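Filed under: Clubs & Societies > Meeting Minutes > Lukcombe Hall Users' Group

Minutes of the kitchen and refreshments meeting, 21 September 2020

Taken down by me, Helmi Jääskeläinen, as my name came out of the bowl again. Please shout if I've got you wrong, but do it before the next meeting and not during it!

We got going a little late as the side door was sticking, and there were six of us by the time everyone had found a chair. Apologies came from the Floltthorpe walkers, who were out walking (fair enough). The July minutes were agreed, with one fix: the quilters wanted it written down that they did return the long extension cord. They did. It's on the hook.

Leftovers from last time

The cupboard under the window has been cleared and wiped, and the mystery jars are gone. I still think one of them was perfectly good chutney, but I was outvoted. The new dish towels are in the second drawer down and they are NOT for the floor. The Clavton choir asked again whether they can keep their own tea in the kitchen, and we said yes, in a labeled tin, top shelf, left side.

The fridge is still humming. We talked about it for far too long and agreed to leave it alone until it does something worse.

The drinks dispenser

This was the big one, and the reason most people came. For anyone who missed July, we'd been going back and forth on whether to keep putting out plastic bottles of water at every event or switch to one big glass dispenser that people fill their own mugs from. Last summer's open day went through 12 packs of bottles and half of them were left lying around with two sips gone. I find that very annoying, and I said so at some length, which I'll spare you.

So we now have the glass one, on its wooden stand, and I think it looks lovely. Mugs go on the table in front, you hold yours by the handle, push the little lever, done.

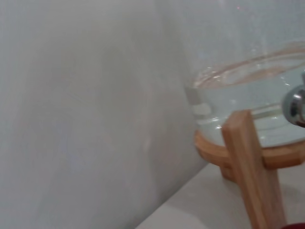
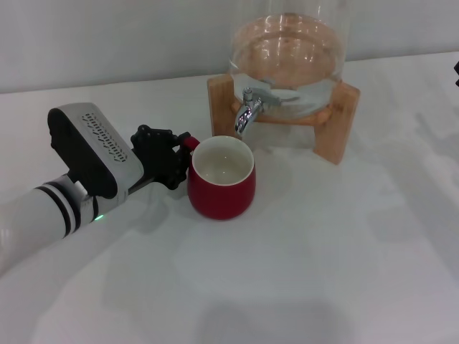 There was some back and forth over where it should live between events. The counter by the wall got the most support, mainly for being out of the way of elbows. The quilters would like it on the serving hatch so they can reach it from their end of the hall, but the hatch gets very crowded once the cake comes out (and there is always cake), so we've said counter for now and we'll look again after the fall supper.

A few things we settled, more or less:

Whoever opens up fills it, with fresh water every time. No topping up yesterday's.

Fill it once it's on its stand. It is seriously heavy full, and I don't want anyone carrying it across the room.

Plain water only until Christmas. I know, I know, I wanted lemon slices too, but the worry was pips in the spigot and I didn't have a good answer. Cordial was voted down by one vote and there was grumbling.

Whoever locks up empties it and leaves the lid off to air. Wipe the stand dry as well, please, I'd hate to see that wood go black.

Mugs

We would like everyday mugs with a proper handle and a bit of weight to them. The ceramic ones are nicer to drink from than the thin cups, and they don't tip over when a child leans on the table. Kikuchi, the secondhand place on the corner, has offered us a mixed box at a good price and I'm going to have a look through it on my way home one evening. Colors don't have to match. I'd go for the brightest ones I can find!

Please tip out the last of your drink before the mug goes on the tray. The tray has been swimming.

Money

We have 800 in the kitchen pot and agreed to spend no more than a small slice of it on mugs. The rest is being kept back for the fridge, see above.

Any other business

The Clavton choir need the hall an hour earlier for their next two rehearsals. Nobody objected. The walkers' boot rack is blocking the broom closet and I'll ask them to move it.

Next meeting is same place, usual time, and could somebody else please bring the cookies.

H.J.

Last updated: September 2020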